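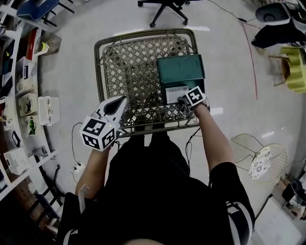
*阅读时间：6 分钟*

# 六毫米以下：一座旧仓库的防鼠改造

Elside 的冷链仓建成时间早，墙体是砖混结构，后来加建的两跨用了夹芯板。两种墙体交接处有一道沉降缝，填缝料已经老化。承包鼠害防治的 Ghiță 公司接手时，前一家服务商留下的档案只有投饵记录，没有建筑图，也没有缝隙登记。

投饵记录本身很完整。每个饵站有编号，每次检查写明取食量，换饵的品种也有交代。问题在于取食量连续几个季度维持在同一水平，既不上升，也不归零。Ghiță 的技术主管 Delia Ilie 看完记录后的判断是，仓内的小家鼠种群得到了持续补充，毒饵只是在抵消迁入量。按她的意见，合同第一阶段暂停仓内投饵，改为全面排查孔隙。

## 排查

排查用了四个夜班，共登记孔隙 492 处。登记的下限定为 6 毫米，这是行业内对小家鼠通常采用的控制尺寸：成年小家鼠的头骨较窄，头能通过的孔，身体一般也能通过。褐家鼠需要的孔径大得多，但仓库周边的诊断结果以小家鼠为主，因此统一从严。

登记表分四栏：位置、尺寸、基材、痕迹。痕迹一栏只允许填写油迹、啮痕、粪便、毛发或“无”。Ilie 不接受“疑似”一类的写法，理由是后续封堵要按痕迹排优先级，含糊的记录会让排序失去意义。拿不准的位置先撒无毒示踪粉，次日复查，再填表。

分布很不均匀。管线穿墙处占了大头，其次是月台升降平台的侧缝，再次是卷帘门导轨底部。沉降缝虽然最显眼，带痕迹的点却很少。夹芯板一侧的情况要麻烦一些，板材端头没有收边，芯材外露，鼠类可以从端头进入板内，沿芯材啃出通道，在另一处钻出。这类通道从表面看不到入口与出口的对应关系，只能逐块敲击，结合热成像判断。热成像在冷库外墙上的效果有限，保温层破损和鼠道都会显示为温度异常，两者需要开孔核实。

## 材料

封堵材料的选择常被低估。聚氨酯发泡胶施工快，价格低，在很多现场被当作默认方案。它能挡风，挡不住门齿。啮齿类的门齿终生生长，啃咬是日常行为，单独使用的发泡胶在有鼠压的位置很快会被穿透，碎屑还可能被拖走做巢材。

Skuvstead 的一处面粉中转站曾经做过对照，相邻的几组穿墙孔分别用发泡胶、水泥砂浆、不锈钢丝绒加密封膏处理。负责那次记录的是 Ionuț Ursu，他当时任站内设备工程师，现在给多家仓储企业做建筑审核。按他的记录，发泡胶组最先失效；砂浆组在静止管道周围表现稳定，在有振动的管道周围出现环形裂纹；钢丝绒加密封膏的一组保持完整，只有一处因施工时填塞过松被拉出。

Elside 最终采用的做法按基材区分：

- 砖墙与静止管道之间，先塞不锈钢丝绒，再用砂浆抹平。
- 有振动或热胀冷缩的管道，使用 Stidura 弹性密封膏，内层仍为不锈钢丝绒。
- 夹芯板端头加装镀锌钢收边槽，槽与板之间打胶，铆钉间距加密。
- 通风口加不锈钢编织网，网孔小于 6 毫米，网框用螺钉固定，便于拆下清灰。
- 门底安装带金属芯的刷条，关门后对地间隙不大于 3 毫米。

普通钢丝绒不在清单上。它遇潮生锈，锈水会污染墙面，锈蚀后体积变小，填塞处重新松动。冷库门区常年有冷凝水，这个差别在那里尤其明显。

刷条的数值比墙孔严格，原因在地面。旧仓地坪不平，叉车反复碾压后门槛中部低于两端，门扇按高点调整，低点的间隙就会超出。Ursu 在审核时要求沿门宽分段测量，取最大值，不取平均值。几扇门因此没有通过初验，后来补做了不锈钢门槛才合格。

## 监测

封堵结束后，仓内布设了 326 个监测点，以机械捕鼠盒和无毒监测饵块为主，沿墙根及货架外侧排列。监测点的作用是检验封堵，所以位置参照孔隙登记表确定，痕迹密集的区段加密，其余区段放宽。每个点在平面图上有固定编号，移动设备须改图。

毒饵只保留在建筑外围的上锁饵站内，而且以监测到的活动为启用条件。长期固定投放抗凝血类毒饵有两个已知的代价，一是抗性，二是非靶标动物的二次中毒。仓库背后是一条灌渠，有猛禽活动，外围饵站的选位和回收鼠尸的频率都写进了作业指导书。

第一轮检查仍有捕获，集中在原有的几个货架区。Ilie 对此的解释是封堵把一部分个体关在了仓内，这一阶段的捕获量高于封堵前属于正常现象，只要没有新的入侵痕迹就不必返工。仓方的质量部门起初不太接受这个说法，要求恢复仓内投饵，双方最后同意增加捕鼠盒的检查频次，其余不变。

之后的检查中，捕获量逐轮下降，货架区先归零，月台一侧最慢。月台的问题出在作业习惯：升降平台在没有车辆停靠时也常处于放下状态，侧缝的刷条无法闭合。设备组把“离位复位”加入了交接班检查，监测曲线才跟着变化。

## 维护

防鼠封堵最常见的失效原因是后续施工。弱电改造、加装冷风机、更换消防管，每一次都会在墙上新开孔，而施工单位的验收单里没有密封这一项。Ursu 建议把开孔纳入动土动火一类的许可管理，谁开孔谁登记，完工后由防治单位复核签字。Elside 从四月起执行这套办法，表格沿用了排查时的四栏格式，另加一栏填写封堵材料。

目前登记表中仍有未关闭的条目，大多在夹芯板屋面与女儿墙的交接处，需要搭架才能施工，排在下一次屋面检修时一并处理。在此之前，该区段下方的监测点维持加密布置，检查频次与月台相同。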